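Lists > Drallis Readers > Quotations and Sayings > February

Re: proverbs about mistakes – which ones do we keep?

Posted in February, 9:40 pm, by the Elteo section editor
6 replies | 2 shares

Dear all,

Thank you for the long message from the Mulla group. I answer under each part, so that it is easy to follow. My English is slower than my thoughts, so please excuse me if a sentence sounds too hard.

> We went through the whole file of sayings on mistakes and bad luck.
> It has 1,478 entries now, and we think 635 of them have no source
> at all, only "old proverb" or "unknown". Our proposal is to delete
> these before the printed edition.

I am against deleting all of them. A proverb very often has no author, and this is normal for a proverb. The problem is a different one: many of these lines are modern sentences from calendars and greeting cards, and someone wrote "old proverb" behind them to make them look serious. I would like to separate the two groups. If a saying appears in a printed collection older than the internet, we keep it and we name the collection. If we find it only on web pages that copy each other, it goes out.

I tried this with the letter F over the last weeks. It took me four evenings. "A fault confessed is half redressed" is easy to find in old books. The line about falling seven times and getting up eight is also old, but our file gave it to three different countries, so I left one and put a note.

> We also want to shorten the long ones. A reader wants one line, not
> a paragraph.

Here I must disagree more strongly. When we shorten a quotation, we change it, and then it is our sentence with the name of another person under it. If a passage is too long, we can take one complete sentence from it and say where it comes from. We should not join the first half of one sentence with the second half of another. I found two such cases in the Ifans part, and I repaired both.

> For the web page, please send your draft with the pictures already
> in their places, so we see how long the page becomes.

My draft of the first page is in the shared folder. The pictures stand after the introduction, in this order: 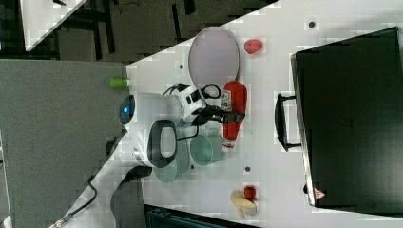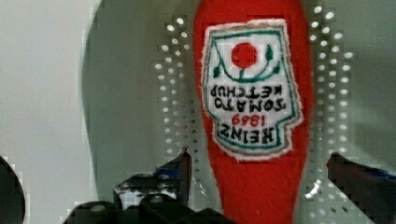

With this the page is still shorter than the old one. The introduction has 129 words, and I would not like to cut it again, as it already lost the part on translations.

About translations I have a question for everybody. Many of our sayings came to English from another language, and sometimes there are three or four English versions. Until now we took the version which sounded best to the person who typed it. I think we should take the oldest English version that we can find in print, also when it sounds a little stiff. In my own language there is a saying that in English would be "the broken jug teaches the hand". I have seen it in our file as "learn from what you break", and this has lost the jug, the hand and all the charm.

> Last point: the order. Alphabetical or by theme?

By theme, please, with an alphabetical index at the end. A person who looks for a saying about being late does not know that it begins with "Better". But I would use few themes. The old Drallis edition had a separate chapter for "small mistakes" and another for "little errors", and I could never understand the difference.

One more thing, about space. The printer for the Ifans booklet told us that the file with the introductions must stay under 4,000 words in total. My part is inside this limit. I do not know about the others – please check your own chapters and write the number in the table in the shared folder, in the last column, which is now empty.

I will do the letters G and H next. If the Mulla group can take M to P, the rest is not so much. And please do not delete anything from the main file before we agree on the question of the sources. Mark it with a star and leave it where it is.

With kind regards from Elteo,
the section editor

Reply to list | Reply to sender | 6 replies in this thread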